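3.2 Building the handheld gripper in a shared workshop

The second unit was assembled at Plurnden, a members' workshop in Andville with good benches, poor heating and a strict rule about sweeping up. We had booked a corner for the whole of September. The design follows the common pattern of a hand-carried gripper with a wide-angle camera fixed above the fingers, so that a person can collect demonstrations without the arm being present. Our arm was in any case busy being repaired.

Most of the parts are printed. The fingers close by a trigger and a length of cord, and the cord was the source of nearly all our early grief. Braided fishing line stretched. Steel wire did not stretch, but it cut a neat groove through the guide and then jammed in it. We settled on a waxed polyester cord of the kind sold for mending boots, which one member of the workshop had recommended at the start and was good enough to mention only twice afterwards.

The lens covers almost everything in front of the gripper and a fair amount to either side, and whatever comes close to it swells accordingly. A thing held a hand's width away can take up most of the view, leaving the bench as a thin curved strip around it (Figure 4). This matters for training, as the policy sees very little of where it is going at the moment when it would most like to know.

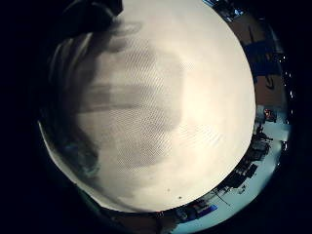
Figure 4. Wrist camera view during work at the bench. A pale surface close to the lens fills the middle, with the blurred shadow of a hand on it.

We logged 897 recordings at the workshop. Of these, 556 were kept after screening. The usual grounds for rejection were lost tracking, a slack cord, or an operator who had wandered off to look for a screwdriver with the recorder still running. Lamisi Nartey did the screening by eye and has asked that the next paper include a budget for tea.

Tracking failed most often when a near object hid the fixed background. We tried masking the middle of the view and relying on the outer ring, and this helped with slow movements. With fast ones it gave a confident answer that placed the gripper inside the wall. The mask was therefore left in the code and switched off, where it joins several of our other ideas.

Wear was better than we had feared. The cord was replaced once, after more than 2,000 closings, and the printed trigger is still the original, though it has acquired a creak. Drawings for the revised guide are given in Appendix B, together with the cord length, which we got wrong in the first draft.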